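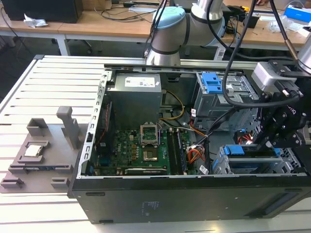

A desktop tower on its side with the CPU socket open.

Repair costs are published in the wrong unit

May 23, 2021

Most local repair schemes report their results by weight. The Lirberg scheme, which takes in household and office electrical goods, gave its last annual figure in November as 700 kilograms kept out of the waste stream. The figure is probably accurate. It is also of little use to anyone deciding whether the scheme should be funded again.

Weight favours heavy goods. A washing machine with a new door seal counts for more than a shelf of working laptops, although the laptops may have taken far more labour and saved their users far more money. A scheme judged by the kilogram will, sooner or later, give bench space to washing machines.

The better unit is the bench hour, recorded per job and set against the years of further use expected from the item. Desine, the booking system used at Lirberg, already holds a start and finish time for every job. Last year it held 266 job records. Producing a median time per type of item would be an afternoon's work, and the result could be printed on the same page as the tonnage. 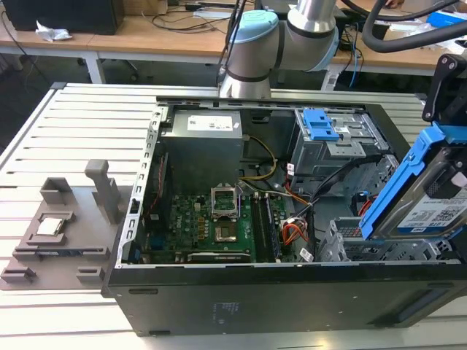
Bench hours would also show how far design affects cost. Every minute spent getting to a part is charged to the repair, and it varies widely between products. In a tower with the side panel off, the processor socket, the memory slots and the power supply can all be reached from one side, and the retention frame over the socket lifts on a hinge. Compare the Pop portable speaker, whose battery sits behind a glued grille. Our sheets allow 28 minutes for opening and closing the case, and 2 for the battery itself. By weight, the speaker hardly registers.

The usual objection is that hours are harder to audit than kilograms. This is true, and the Ulluvus pilot did find that staff rounded their times to the nearest quarter hour. Rounded hours are still the more informative record. A scale cannot tell a repaired item from one that was handed back in the same state, and the present reports do not separate the two.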